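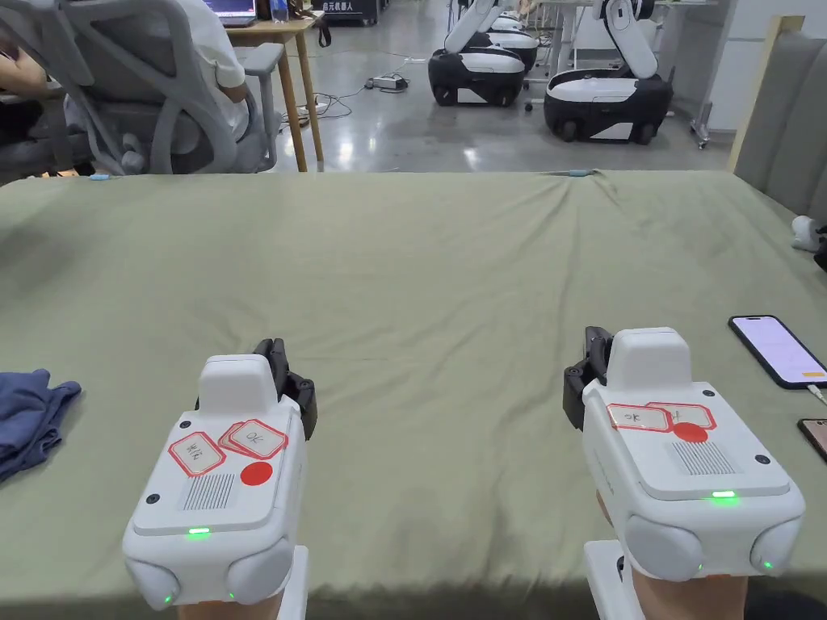
October, after lunch. The new antenna loop for the stray dog scanner works, and I'm so pleased with it! Read every one of the 36 test chips on the first pass with the loop held flat, and the old loop missed nine of them. Chips are the usual glass rice-grain type, pushed into blocks of foam so they sit at different depths and angles. Before I forget - Roksolana asked what colour to get for the blankets we throw over the crates in the van, and the olive green of the cloth on the big table is the one I'd go for. It even looks all right wrinkled, and blankets in a van will never be anything else.

**Loop**

- Old: Drustov board, round loop, as it came.
- New: same board, oval loop wound by Fasil, a few more turns, tuned by swapping the small capacitor until the signal peaked.
- Chip side-on to the loop is still the worst case. It reads, but only with the loop nearly touching the foam.
- Slow sweeps beat fast ones by a long way. Put this on the card for the wardens in big letters.

Xiaoqing tried it through a thick leather collar and then through a folded towel. No difference with either. A collar with a big metal buckle did knock the range down, so the card should also say to slide the collar round and scan again before deciding a dog has no chip. We had two dogs written up as unchipped last winter that both had chips, one of them down by the shoulder, and the owner of the second had been ringing round for weeks. I'd love never to have that phone call again.

**Register**

Marta sent the cleaned-up Watbridge list, 1,388 dogs. Loaded it on to the handheld and lookups feel instant. Padded the list out to 4,000 with made-up numbers to see if it would drag, and it doesn't! So the wardens can carry the whole thing with them and won't need a phone signal at the Hordiienko yard end of town, where there never is one.

One snag: some of the older entries have a digit missing, all from the same batch typed in by hand at Vinum. The handheld just says "not found" for those. I want it to say "close match, ring the office" instead. Radymyr thinks that's an afternoon's work. He also wants the time and place of every scan saved, so that if a cruelty case goes to court there's a plain record of which dog was found where. Good idea, but ask Marta who gets to see it first.

**Next**

- Loop on a proper handle, the tape is already coming off
- Repeat the foam test with a low battery
- Fasil to wind two spares, same wire
- Try it on a real, wriggling dog (Xiaoqing's spaniel is chipped and will do anything for cheese)

Foam blocks are back in the drawer with the chips still in them. Please don't pull them out, the depths are written on the sides.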